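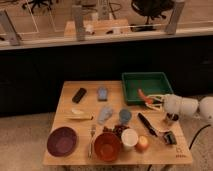 Mindier Kitchen Table Items

Version 2, last edited in September

About this set

Mindier is a list of common things which people leave on a table after a meal or a snack. We made it in the Irholm office for one simple question: where should each thing go? The list has roughly 60 kinds of things. Each one has a name, a group and a home.

Groups

Dishes - plates, bowls and cups. A small blue cup and a white cup have the same group, but they are separate entries, and the color is part of the name.
Cutlery - forks and knives. Spoons were added in version 2.
Food - banana, apple, grapes. Grapes are counted as one bunch, also when some of them have come off.
Other - everything that is not for eating or for eating with, for example a glove. It was the most difficult group to agree on.

Files

items.csv - one line for each kind of thing
homes.csv - the 11 places where a thing can go (tray, drawer, sink, fruit bowl and so on)
layouts.csv - 1000 table layouts, written as short text

How to read a layout

A layout starts at the front left of the table and goes to the right, then it continues with the next row behind. The beginning of a typical line is:

purple plate, fork, red-orange bowl, white cup, apple

If a thing lies between two rows, please put it in the row in front. Direction is written only for cutlery.

Known problems

The word "bowl" is used for deep dishes only, but in the older layouts from Avram some shallow ones are also called bowl. We corrected those that we found. Dark purple and dark blue are sometimes mixed up.

License and contact

The set is free to use for study and teaching. Corrections are welcome - please send them to the Jindberg list with the line number of the layout.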